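In Defense of the Unmade Bed (and Other Small Surrenders)

My mother could bounce a quarter off a bed. I know this because she did it, with a real quarter, most mornings of my childhood, standing in the doorway in her robe with her coffee in the other hand. If the quarter landed flat and stayed there, I started over. I am a grown man with a mortgage and a bad knee, and I still hear that coin not bouncing.

So you will understand that it took me a long time to write the sentence I am about to write. I don't make my bed anymore, and I think a good many of you could stop too.

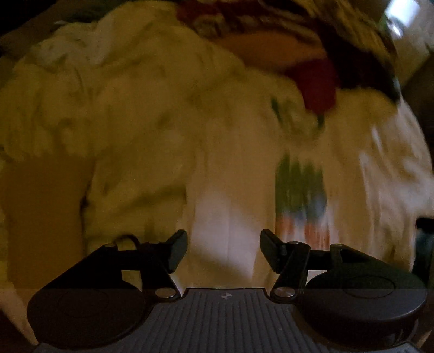

Trevor Gauthier
Contributing writer, Home & Family

Now, before the letters come in (and they will, because the last time I wrote about dish towels I got more mail than I did for the whole school budget series), let me say that I am not against tidiness. I like a swept floor. I like a sink I can see the bottom of. My wife and I have divided up the house over the years in the way most couples do, which is to say without ever discussing it, and between the two of us things stay decent enough that we can open the door to a neighbor.

What I have given up on is the kind of housework that exists to prove I'm a certain kind of person. I don't think I understood how much of my week went to that until last October, when my knee was operated on and I spent a good long while upstairs with my leg on two cushions and nothing to do but look around.

The first few days I fretted. I would lie there and make lists of everything going to ruin. The closet! The windowsills! I had my wife bring up a notepad, and by Sunday it held 40 items, and she read it over standing up and said, very kindly, that she had been living in the house the whole time and hadn't noticed any of them. Then she went down and made soup.

I kept the list. I looked at it again once I was back on my feet, and I would say only 5 things on it had turned into any kind of trouble. One was the furnace filter, and our old Carrier does deserve better from me. One was a library book. The rest of the list had simply waited, the way a field waits, and was no worse for it.

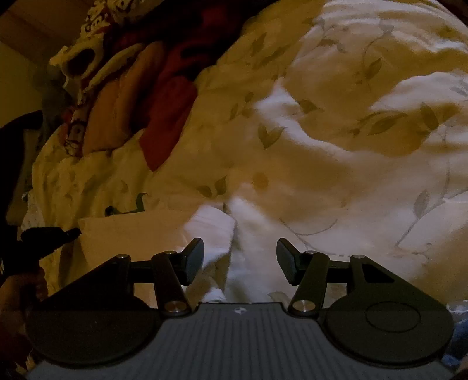
There is a fellow I have known since our softball days who will tell you that making the bed is the first win of the day, and that all the other wins follow from it. I have heard this so many times now, from so many people, that I suspect they all got it from the same speech. And I don't doubt it works for him. He is up at five and he likes to win things. But I have noticed that the first thing I want at that hour is a quiet kitchen and a piece of toast, and if I get those I am pleasant to be around until at least lunch. If I start with the corners and the pillows, I come downstairs already a little bit annoyed, as though the day owed me something for my trouble.

My mother was not wrong, mind you. She raised four of us in a small house, and I think a flat bed was the one surface she could count on. Everything else had a child on it, or a coat, or somebody's science project. When I called to tell her what I was writing this week, she was quiet for a while, and then she told me that her own mother used to iron the pillowcases and she had quit doing that the week she got married. "Best decision I ever made," she said. "Don't tell your aunt."

I have thought about that phone call a great deal. Every one of us, it seems to me, sets down something the people before us were carrying, and feels a bit guilty over it, and then turns around and frowns at whatever the next ones set down. My daughter doesn't own an iron at all. I was shocked by this for roughly a minute – and then I tried to remember where ours was.

If you love a made bed, go on and make it. Put 100 pillows on it if that's what pleases you. But if you're doing it for a quarter that stopped dropping years ago, you might try leaving it be for a week. Pull the covers back so the sheets can air, go find your coffee, and see how you feel by Friday. Write and tell me, either way. I read everything, though I'm slower with the ones in pencil.
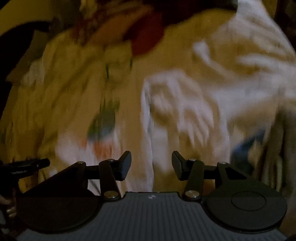
Soft fabric, in a rumpled heap.

My mother is coming to stay with us over the holidays, incidentally. I have already promised my wife that I'll make up the guest room myself, corners and all, and she has promised to lend me the quarter.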